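## 4 Griffwachs auftragen und Wurfgriff einstellen

Dieser Abschnitt gilt für Disc-Golf-Scheiben und Bowlingkugeln. Für die Pflege der Dose und den Austausch des Schwamms siehe Abschnitt 6.

**Benötigt werden:**

- Niltura Griffwachs, Dose mit Schwammeinsatz
- ein fusselfreies Tuch
- Reinigungslösung von Grabner oder lauwarmes Wasser mit etwas Spülmittel

### 4.1 Vorbereitung

1. Hände waschen und vollständig abtrocknen. Reste von Magnesia oder Puder verklumpen mit dem Wachs und müssen vorher herunter.
2. Scheibe oder Kugel mit der Reinigungslösung abwischen. Bei Kugeln auch die Bohrungen reinigen.
3. Alles an der Luft trocknen lassen. Keinen Föhn verwenden.

> **Achtung:** Das Wachs enthält Lanolin. Bei bekannter Wollwachsallergie nicht verwenden. Nicht auf offene Blasen oder Risse auftragen.

### 4.2 Auftragen

1. Deckel gegen den Uhrzeigersinn öffnen und die Schutzfolie abziehen.
2. Mit der Daumenkuppe 3 Sekunden lang leicht auf den Schwamm drücken.
3. Das Wachs zwischen Daumen und Zeigefinger verreiben, bis kein Film mehr zu sehen ist.
4. Für Bowling nur den Daumen behandeln. Mittel- und Ringfinger bleiben frei.
5. Dose sofort wieder schließen – der Schwamm trocknet sonst an der Oberfläche aus.

Eine Dose reicht für 300 Anwendungen. Wer deutlich öfter nachfüllen muss, drückt vermutlich zu fest auf den Schwamm.

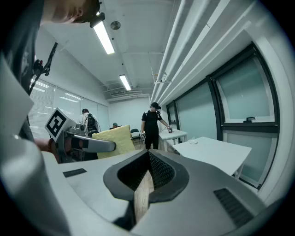 *Abb. 41: Handgehaltener Greifer, hellgraues Gehäuse mit V-förmiger Öffnung*

### 4.3 Griff prüfen

1. Scheibe oder Kugel wie gewohnt fassen und den Arm locker hängen lassen.
2. Langsam auspendeln, ohne zu werfen. Der Daumen soll halten, ohne dass die Hand zudrückt.
3. Drei Probewürfe mit halber Kraft machen.
4. Löst sich der Daumen zu spät, eine kleine Menge Wachs nachlegen. Löst er sich zu früh, die Hand mit dem Tuch abreiben und bei 4.2 mit weniger Druck neu beginnen.

**Hinweis:** In beheizten Hallen wird das Wachs weicher. Dort genügt meist die halbe Menge. Im Januar im Freien die Dose vor dem Spiel in der Jackentasche tragen, nicht im Bag.

### 4.4 Nach dem Spiel

- Hände mit Seife waschen. Wasser allein löst das Wachs nicht.
- Wachsreste von der Kugel abwischen, bevor sie in die Tasche kommt. Taschen der Serie Prollamby haben ein helles Futter – Flecken darin lassen sich nur schwer entfernen.
- Dose aufrecht und geschlossen lagern.

Nachfüllpackungen sind unter der Bezeichnung Dresham 300 erhältlich. Sie passen nur in Dosen mit Schraubdeckel.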